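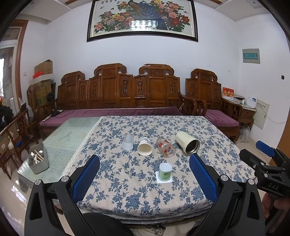 3.2. Vasos y envases de un solo uso en el hogar

Inicio | Números | Autores | Envíos | Contacto

La unidad de análisis es el recipiente para beber o de ración individual presente en la vivienda en el momento de la visita, con independencia de su uso posterior. El inventario abarcó 465 hogares de Ferkville y Stivinar y registró 2845 recipientes. La codificación siguió el esquema de Langlois, modificado por Huanca y Shearer para separar el papel recubierto del plástico rígido.

Figura 2. Recipientes sobre un mantel de flores azules: envase pequeño tipo yogur, boca abajo, y detrás cuatro vasos tumbados, entre ellos uno de papel blanco y otro mayor con interior de acero inoxidable.

La distinción entre envase y vaso plantea dificultades de clasificación. Un envase de yogur entra en el hogar como embalaje y puede permanecer en él como medidor, semillero o recipiente para pinceles. En la encuesta se asignó a la categoría de origen, y la reutilización declarada se anotó en un campo aparte. Los vasos reutilizables de pared metálica (Figura 2) se contabilizaron en una clase propia, excluida del cálculo de residuos.

La masa de cada pieza se determinó en seco con balanza de laboratorio. Para el papel recubierto se tomó una submuestra de 200 unidades, de la que se separó la película interior por inmersión alcalina. Las piezas con restos orgánicos adheridos se lavaron antes del pesaje. La retención doméstica se definió como el intervalo entre la compra y el descarte, según declaración del informante. Las visitas de abril se repitieron en Stivinar por un error en la hoja de campo.

Ong y Guthrie emplearon en Sestine una definición más restrictiva, limitada a piezas ya descartadas, por lo que ambas series no son directamente comparables.

Este sitio utiliza cookies propias y de terceros. Aceptar | Configurar

© Los autores. Contacto editorial | Volver arriba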